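About Raslow

Sunday, May 5, 2019
By the Raslow technical office

Raslow writes and tests control software for two-armed service robots. We work mostly in simulation and hand over to hardware late. Our customers are makers and operators who want a robot to work in ordinary rooms, among desks, doors and chairs, without a fence round it. The company has two sites. Dindau holds the simulation servers and the software staff. Prata holds the test hall, where the arms are run under load.

Most firms use a page like this to list what they have delivered. Ours is mainly an account of a fault, as the fault explains how we are organised now and customers ask about it before anything else.

The Lostach fault

Lostach is our motion planning package. It takes a target for each gripper, works out a path for both arms, and checks that path against a model of the room and of the robot itself. In October, during a routine run on hardware at Prata, the left arm moved through a space that the planner had marked as clear. The gripper struck the edge of a bench at low speed. The torque limit on the elbow joint tripped, the brakes came on and the arm stopped. There was no one inside the marked area. Damage was limited to one finger mounting and the bench.

The stop worked as designed. The planner did not, and we treated the event as a safety matter from the first hour. All hardware running under Lostach was halted and stayed halted for 20 working days.

The cause was in the handling of the room model. Each object is stored with a position and a rotation relative to the robot's base. When the torso was tilted or turned, the base position was updated at once, but the rotation was taken from a stored value that could be out of date by as much as 300 milliseconds. During slow torso movement the error was too small to matter. During fast movement the planner was checking the arms against a room that was slightly turned from the true one. At full reach this gave an error of 80 millimetres at the gripper, and the safety margin in use at the time was smaller than that.

The fault had been present in simulation all along. Our simulated rooms took both values from the same source, so the delay never appeared. The tests passed for a reason that had nothing to do with the planner being correct.

Test work since the fault

The room model is now checked separately from the planner. Simulated rooms are furnished with things of different sizes and depths, and the robot's view is set at steep angles so that walls, floor and furniture do not line up with the axes of the image. The estimated position of each surface is compared with its known position, and any difference above the limit fails the run. Both arms are kept within view during these checks, so that errors in the robot's model of itself are found in the same pass.

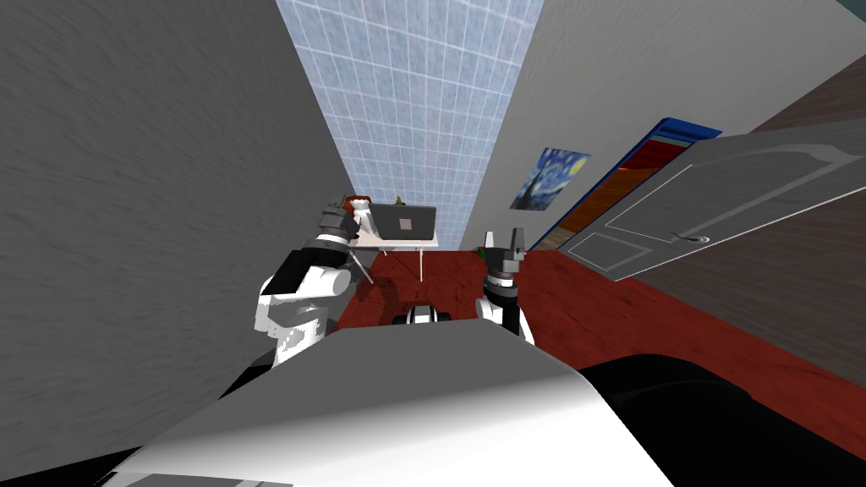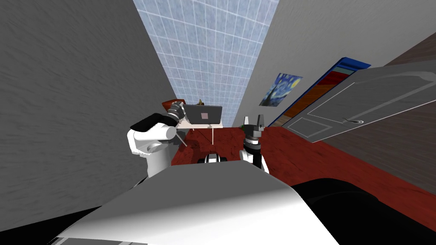 Simulated test room, two views: desk with open laptop, both arms in view.

A full set is 112 runs. It is repeated for every release of Lostach and for every change to the timing of the torso sensors, however small. The timing delay is now put into the simulation on purpose, and is varied from run to run. Two further faults were found this way in the first month. One was a rounding error in the wrist limits. The other was a door that the room model treated as part of the wall, so that a change in its position would have been ignored. Neither had reached hardware.

Changes to how we work

Simulation and hardware results are signed off by different people. Before the fault, one team at Dindau did both.

The safety margin round each arm is worked out from the measured delay and the commanded speed. It used to be a fixed number. If the delay cannot be measured, the arms do not move.

Any contact that was not planned is written up, including contact in simulation. The report goes to every customer using the affected release. Some customers have told us they would prefer fewer reports. We have kept the rule as it stands.

Test cases are kept for good. A case may be replaced by a harder one but may not be removed to shorten a run.

What we have not solved

Objects that are mostly hidden behind a gripper are still placed poorly by the room model, chair backs and thin table legs in particular. The planner deals with this by giving them a larger margin, which makes the arms slow near furniture. Glossy surfaces give trouble on hardware that we have not been able to reproduce well in simulation. Both points are listed as known limits in the Lostach release notes.

Copies of the fault report are available from the Dindau office on request. Visits to the test hall at Prata are by arrangement, and visitors are given a safety talk before entering.

Page last updated: with Lostach spring release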